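**Fosel Table Mat, large, brown**
Sold by Bridico. Page updated Apr 26, 2018.

The Fosel is a plain brown mat for people who want most of a table covered and don't want to fuss with a cloth. It lies flat, has no pattern and comes in one colour. We have carried it since the first Fiore range and it is still the size most cafés and shared kitchens ask for. 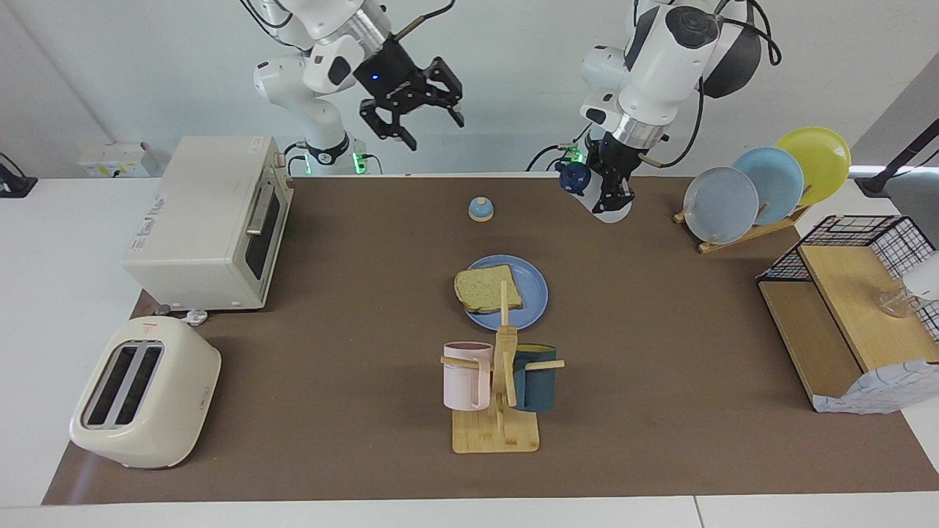 Measure your table before you order. The mat is 693 mm deep, and many people like to leave a strip of tabletop showing on each side. If your table is narrower than that, the small Fosel is 616 mm deep and otherwise the same.

**Care**

- Wipe with warm water and a little dish soap.
- Dry it before rolling it up.
- Keep it away from hot pans. Use a trivet.
- Store it rolled, brown side out. Folding leaves a crease that can take weeks to settle.

Crumbs brush off with a dry cloth. Tea and jam should be wiped up the same day, as they can leave a mark on the lighter fibres.

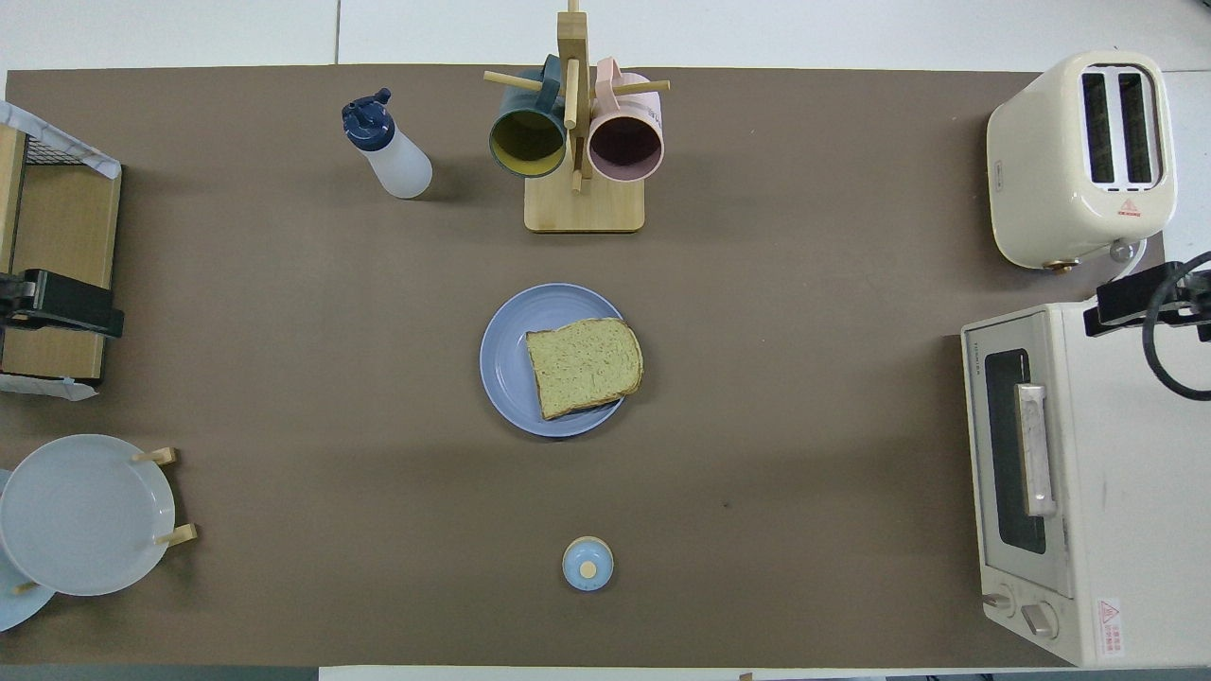
*Large mat in brown, with a pale blue plate and a slice of bread. Tableware not included.*

**Ordering**

The large mat is item 81 in the Prudorach catalogue. Single mats ship rolled in a cardboard tube. Orders for cafés and halls are packed flat in cartons, and freight is quoted by postcode.
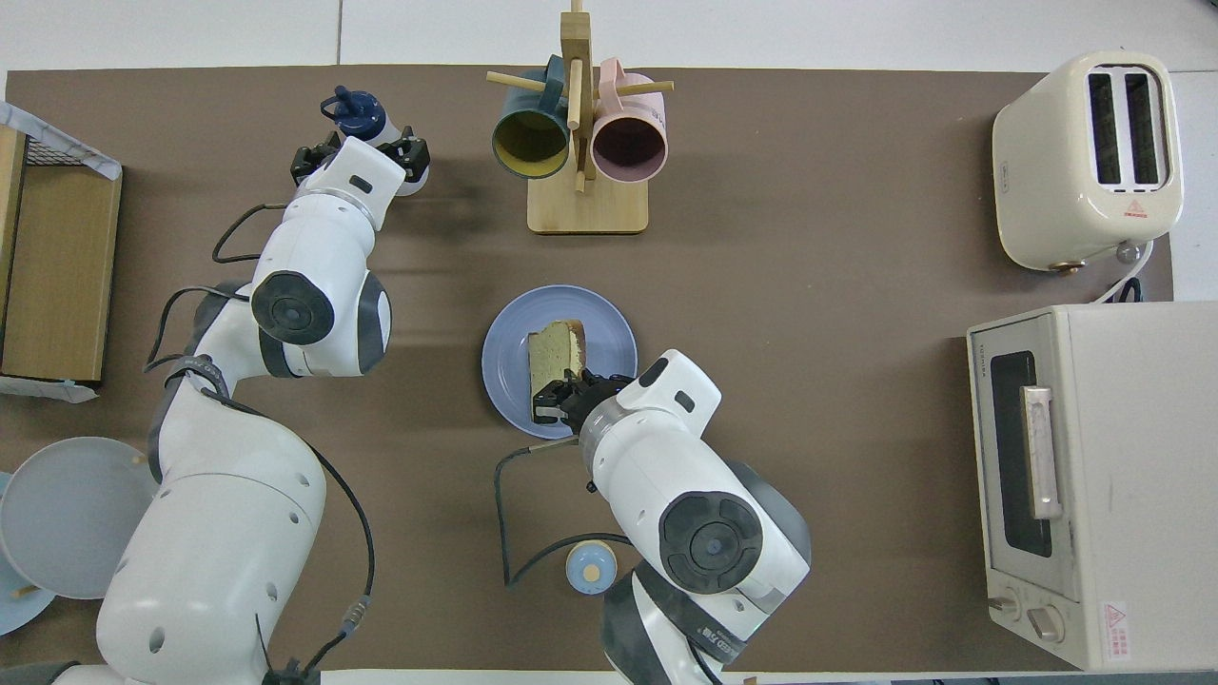
Our last shipment was nearly 3,000 mats and the next is due in July. Orders placed after stock runs out will be held for that delivery unless you ask us to cancel. Colour can vary slightly between batches, so order everything you need for one room at the same time.

Unused mats can be returned in the original tube or carton. Return freight is at the buyer's cost unless the mat arrived damaged.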